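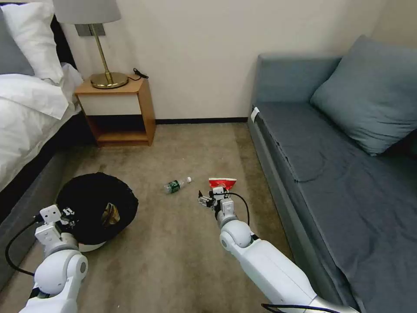

The lamp by the bed, brass and gray.

The sign at the Flurnen trailhead says the old salt works covered 552 acres and that the seawall is 2,000 years old. I had read both numbers on the rental's welcome sheet the night before, word for word, so one copied the other and my money is on the sheet.

I don't believe the 2,000. The ferry brochure says 1,000. The guy selling tickets at Vuneck landing said 3,000 without looking up from his phone. You can't walk up to a pile of rocks and read its age off the side, and none of these people mention how anybody worked it out. No dig, no report, not even a "scholars think."

The wall itself is worth the walk, I'll give them that. It's low and wide, with a path on top for most of the way, and at low tide you can see the gaps where the water was let into the pans. Past the second gap the stones are all the same size and suspiciously square. I asked at the Meng visitor center if that stretch had been rebuilt and got told it was "restored in the original style." So, rebuilt.

I went on a Tuesday in November and had the seaward side to myself until lunch. Wear real shoes. The path is slick past the sluice and the handrail stops right where you'd want it.

Then there's the "famous view" from Vovell Point. It's a parking lot. You do see the whole curve of the bay from it, and also the back of a snack bar that was closed. I liked the view from the wall better, lower down, with the hills behind the pans and no coin telescope.

Would I go back? For the wall, yes — in spring, when the birds are supposed to come in by the thousands. That's also from the welcome sheet, so we'll see.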